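## 4. How Listeners Mark a Singer's Birthday

We turn now to the part of the study that gave us the most pleasure to work on, and which also took us the longest. When a popular singer has a birthday, fans go back to the old songs, and we wanted to know which old songs they choose. Our guess at the outset was the big hits. The listening diaries kept by members of the Jalley fan forum told a gentler story, and we have tried to stay close to it here.

The diaries hold 3,848 entries, written by 325 listeners over the course of 28 birthdays. Each entry names a song, gives the time of day it was played, and leaves a little room for a note. Many people filled that room and then kept going up the margin, and we are grateful to every one of them. We read all of the notes twice, once for the memories they described and once for the songs themselves, and we sorted the songs by whether they came before or after the singer's first album with a major label.

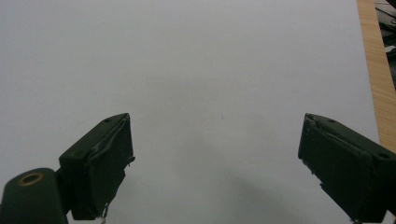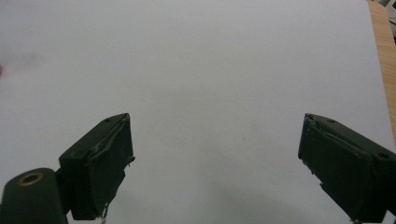
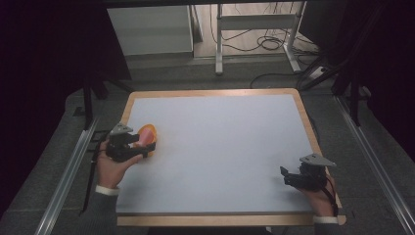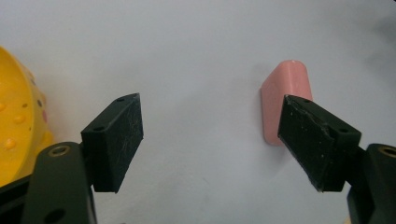
**Figure 4.** Pale, flat surface in all four views; the third also shows the light wooden border of the board.

Songs from before the first major album made up the larger share of the entries on nearly every birthday, and this held for older and younger listeners alike. People wrote warmly of shared tapes, of school buses, of a cousin's radio. Only nine listeners kept entirely to the hits – and several of those told us they had come to the singer quite recently, through the Beson playlists.

Time of day mattered more than we had expected. Morning entries leaned toward cheerful dance numbers, while those written after supper were slower and far more likely to mention a person the listener missed. The Shao survey, which we discussed in Section 2, asked only for a single favorite song and so could not have caught this drift over the day.

We should add a word of caution about the Zesar birthdays, where a new single came out during the same week. Those entries are kept in the totals, but we look at them separately in Section 5.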